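Petition to move the Hakell council election

northgate_pete
2023-11-21
So the petition to push the council election back to August has 1759 signatures, and Umesh Chaturvedi is calling that a mandate. Has anyone seen the list? I asked his office and got a form letter.

mallory_b
It needs 2000 to go on the agenda. He's short. Why are we talking about it?

Goelstreet
Because he'll bring it up anyway. My neighbor signed outside the grocery store and thought it was about parking.

tideline
One neighbor isn't proof of anything. I signed, I read it, it was one page. August turnout might be better with the fair on.

northgate_pete
Might be. Last time they tried a summer vote it was a runoff and 209 people showed up in our ward. I don't buy the fair argument.

tideline
A runoff for one seat. Not the same thing and you know it.

mallory_b
Has Akash Yadav said where he stands? His flyer says he "welcomes the conversation," so no.

Goelstreet
He told the Nurano tenants' meeting he'd vote against. I was there. Whether he does is another matter.

northgate_pete
I'll believe it when there's a roll call. Meanwhile I've asked the clerk for the signature pages.
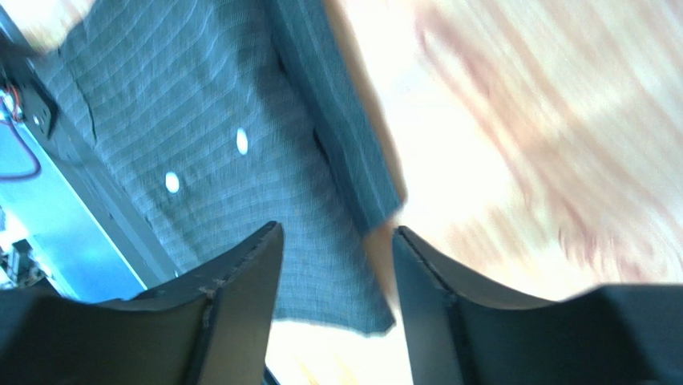 If they come back with addresses blacked out I'll post what I can, but don't expect much before the next meeting.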